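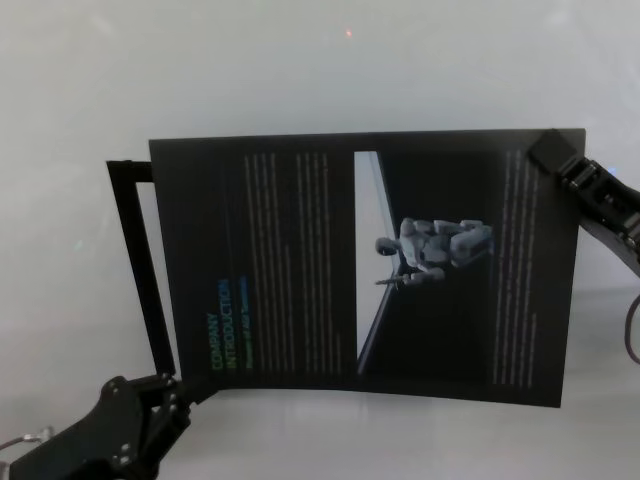 Figure 3. Two-arm hold on a printed sheet during the open day, seen from the head camera. The right gripper pinches the upper corner and the left gripper supports the lower one.

4.2 Sheet handling at the open day

The second deployment took place at the Irnorcombe open day on 19 Nov 2019. The Ninari platform had been used only in our own laboratory up to that point, with the same table, the same stack of paper and one of the authors standing within reach of the stop button. The open day changed most of these conditions. The table was supplied by the venue, the sheets were whatever exhibitors had printed for their stands, and the operators were visitors who had received a short briefing and no practice time.

Each visitor was asked to teleoperate the two arms through a single task: pick up one sheet from the table, hold it in the air with both grippers, and place it back down without creasing it. A trial was limited to 900 seconds, including the briefing. We did not set a required grasp order. Visitors could start with either arm and could put the sheet down and begin again as often as the time allowed.

Figure 3 shows a hold with the grippers at opposite corners. The right gripper is the higher of the two, and the lower edge of the page sags between the contact points. We refer to this as the diagonal hold. It differs from the level hold used in our laboratory sessions, in which both grippers take the same long edge and the page hangs straight down. The diagonal hold leaves one corner free to droop, and the sheet takes on a slight bow that our planar paper model does not represent. State estimates for such poses should therefore be read as approximate.

The sheet in Figure 3 is a company introduction page, wider than it is tall as held, with a nearly black background and text in narrow columns. Dark pages of this kind were a problem for the segmentation step. The fingertip pads are also black, and where a pad overlaps a corner of the page the two regions have very little contrast between them. In the laboratory we had worked with white paper, which gave the opposite difficulty against a pale tabletop. The Gillies segmenter was tuned on those recordings and we left its settings unchanged for the open day. Its corner detector lost the grasped corner more often than the free corners, and we report the two separately in Section 5.

Print orientation was ignored throughout. In the figure the title and body text run vertically because the page has been turned by ninety degrees, and the printed photograph of a humanoid robot lies on its side for the same reason. Neither the operators nor the policy were asked to bring a page upright. One side effect is that a detector trained on whole objects may respond to pictures printed on a page. We masked all detections falling inside the sheet outline before computing scene labels.

A total of 30 visitors took part. Their recordings were cut into 1397 short segments at changes of contact state, using gripper opening and wrist force. Segments in which a visitor's hand entered the workspace were removed before this total was taken. Contact states were then labeled by two annotators working separately, and disagreements were settled by viewing the segment again at reduced speed. The most common source of disagreement was the difference between pinching and supporting. A gripper may have its jaw closed on a corner, or it may carry the edge with little closing force, and from the head camera alone these can look much the same. We kept both labels and allowed a third, undecided, for segments where the force reading did not help.

Visitors also asked for things we had not planned. Several wanted to know whether the arms could turn a page over, and a few tried it. These attempts were recorded but are not included in the segment total, as the task instructions did not cover them. They are kept in a separate folder of the Zavalgate release under the same file format.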